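Has anyone used the Drendevine two-arm kit for fruit handling?

Posted by Csenge Kun, Jan 31, 2025

We pack mixed fruit boxes and have been quoted for the Drendevine bench package, which is two arms, two grippers, the teach pendants and four days of setup on site. The seller is Pumgate. They say it will move fruit between a basket and a dish with 20 minutes of teaching per item. Our fruit is all shapes and I doubt that figure. Is the package any good for a small firm, and what should I ask before I sign? We would want it running by April.

Andor Farkas

Depends what you pack. Get a demo with your own fruit.

Sanaa Erraji

We had the package on trial at Hajdu and I ran it most days. The arms are fine. The grippers are plain two-finger ones, good on bananas and slower to set up on anything round. Teaching took us about 67 minutes for the first item and less after that, so I would not plan on the 20 they quote.

Ask Pumgate these things:
Is the table covering included? Ours was not. We bought paper and blue tape ourselves.
Does the setup fee cover moving the bench later? We were charged 807 extra for a second visit.
Who holds the spare gripper fingers, you or them?

Mark the table out in a grid before you teach anything. It makes it much easier to put the basket back where it was – we lost most of a morning before we started doing that. Check the paper is flat as well.

Tape grid, basket work and the two grippers:

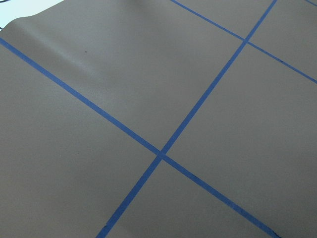
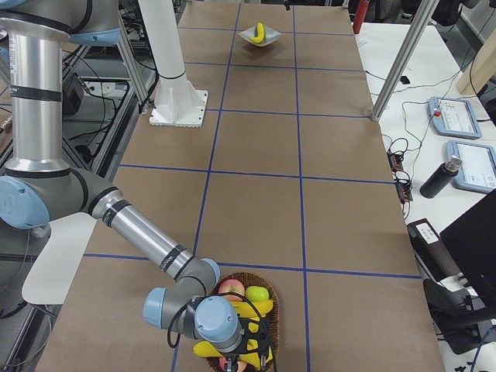
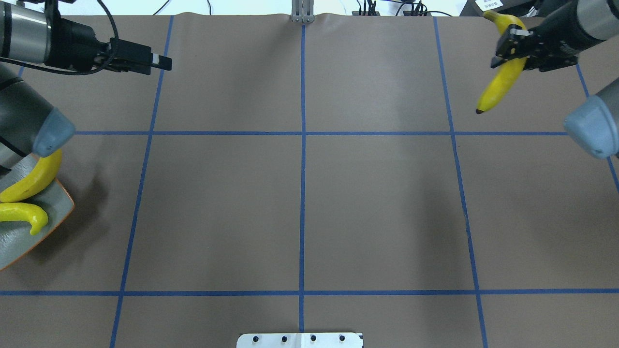
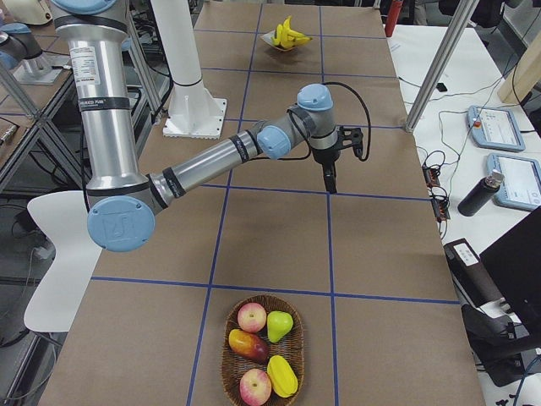 I would start with artificial fruit and change over once the moves are steady. Real fruit bruises while you are still setting the grip, and you will go through a lot of it. Keep both pendants on a side table within reach of whoever is teaching.

On price, it was fair for two arms. The support line was slow and we mostly worked from the manual.

Jenő Bíró

Enside do a one-arm version for less. I have not used it, but if you only fill one box at a time it might be enough. Ask whether a second arm can be added later.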